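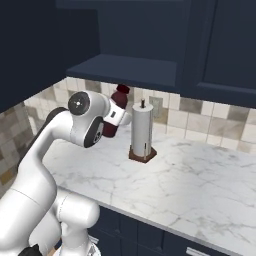
4. Metering, data cleaning and the treatment of missing readings

4.1 The site and the meters

Brerkatley is a small town at the end of a single medium-voltage line. It is fed from the Vukadinović substation, and for most of the year it also takes power from a run-of-river plant on the Clandia, a short way upstream of the bridge. The shared battery described in Section 3 stands next to the plant's switch house. It charges when the river plant produces more than the town can use and discharges in the evening, when cooking, lighting and hot water all come on together.

The work reported in this section concerns the household side only. We wanted to know how much of the evening peak could be served from the battery without asking people to change what they do, and for that we needed consumption readings at short intervals from as many homes as would agree. In the end 1,292 homes took part. Shops, the dairy and the school were left out, as they are billed under a different tariff and their meters are read by another company.

Every home taking part already had a Cinex meter, fitted during the earlier replacement programme. These meters record energy used in each 30-minute interval and send the readings once a day over the power line itself to a collector at the nearest transformer. They also store the readings internally, so that a day which fails to arrive can be asked for again later. We added no equipment inside the homes. A proposal to fit separate clamps on water heater circuits was dropped early on: it would have meant a visit to each home by an electrician, and the older consumer units have no room for them.

Homes with rooftop panels were a special case. Their meters hold two registers, one for energy drawn from the network and one for energy sent back, and the panels' own output is not measured at all. For these homes we can see net import but not true consumption in daylight hours. This matters little for the evening peak, which falls after sunset for most of the year, but it does matter in summer, and we return to the point in 4.4.

4.2 Receiving and checking the readings

Readings were collected from Jun 13, 2018 onwards. The first weeks were used to find faults in the chain between the meter and our database, and results from them are not included in the tables in Section 5.

Three kinds of fault turned up often enough to need a rule. The first was the clock. A meter that loses power restarts with the time it last had and is corrected when it next hears from the collector. Readings taken in between are sound as amounts of energy but are placed in the wrong interval. We found these by comparing the restart flag with the time of the correction, and moved the readings forward by the length of the outage where the collector log gave it. Where the log did not give it, the readings up to the correction were treated as missing.

The second was repetition. When a collector received the same day twice, once in the normal way and once after a repeat request, both copies were passed on. In most cases the copies agreed and one was simply removed. In a small number of cases they did not, always on days with a restart, and we kept the later copy.

The third was the zero reading. A home that uses nothing for a whole interval is unusual, though it does happen in holiday homes with the main switch off. A string of zeros followed by one very large value, on the other hand, points to a meter that has been counting but not storing. Melquiades Arriaga went through the first such cases by hand, comparing the sum of the intervals with the difference between daily register values, and the rule we finally used comes from his notes. If the large value equals the register difference to within the rounding of the meter, the zeros are marked as missing and the large value is spread over them as described in 4.3. If it does not, the whole day is thrown out.

Any home that lost more than a fifth of its days under these rules was removed from the peak analysis but kept in the monthly totals, which rely only on register values and are not affected by gaps.

4.3 Filling gaps

Short gaps are a nuisance in battery studies. The order in which energy is used matters as much as the amount, and a gap at the wrong hour can make a peak vanish. We used two methods according to length.

For a gap of up to four intervals, the missing energy is known from the registers on either side, and only its timing has to be guessed. We divided it in proportion to the same home's average use in those intervals on days of the same type, working days and non-working days being kept apart. This leaves the daily total exactly right.

For longer gaps we did not try to rebuild the day. A day drawn from the same home, in the same month and of the same type, was put in its place and scaled to the register total. The choice was made at random from those available. Yolotzin Lozano had tested this beforehand by cutting artificial gaps into complete records and comparing the filled series with the real one. For single homes the filled days were poor, as one would expect: a family that cooks early one evening and late the next cannot be followed in this way. For groups of homes on the same transformer the errors largely cancelled, and the evening peak of the group was reproduced well enough for our purpose. We therefore report no results for single homes anywhere in this paper.

One transformer, on the east bank, needed different handling. Its collector failed in July and was not replaced for some weeks, and by the time it was working again the oldest readings in the meters' memory had been overwritten. With no complete record for that period from any home on the transformer, we used the feeder measurement taken at the substation, took away the sum of all other transformers and the estimated losses, and treated what was left as the group's consumption. The result is noisier than the rest of the data set. Leaving the transformer out altogether changes the town's peak only slightly, and both versions are given in Section 5.

4.4 Summer daylight hours

In the longest days of the year the evening peak begins while some panels are still producing. Net import from homes with panels is then lower than their consumption, and if it is used as it stands, the battery appears to be serving a smaller load than it would on a cloudy evening. One could correct for this with a model of panel output, but we had no reliable record of the size or direction of the panels. The network company's register lists only an approved maximum, and owners do not always install up to it.

We chose to leave net import uncorrected. From the battery's point of view, net import is what has to be served. What we lose is the ability to say how consumption itself changes with the season, and we make no claim about it. Cloudy evenings are included as they fell.

4.5 The river plant

Output from the Clandia plant was taken from the operator's own log, which gives average power for each interval along with the state of the intake gate. Its rated output is 200 kW. The log is complete apart from a few hours during screen cleaning, when the turbine was stopped and output was in fact zero.

The log runs on winter time all year – the meters do not – and the two were lined up before any sums were made. An early version of our balance had them an hour apart in summer, which showed up as a battery that seemed to charge just before there was any surplus to charge it with. The corrected balance closes to within the losses measured on the line, except during high water, when the operator opens the gate by hand and the log sometimes records the change late. Those hours were kept. They fall mainly at night and in the early morning, when the battery is usually full and surplus goes back up the line to the substation.

Household readings, plant output and battery state were then joined in a single table with one row per interval and transformer group. All results in Section 5 are drawn from this table, and the battery rules compared there were run against it without further changes to the data.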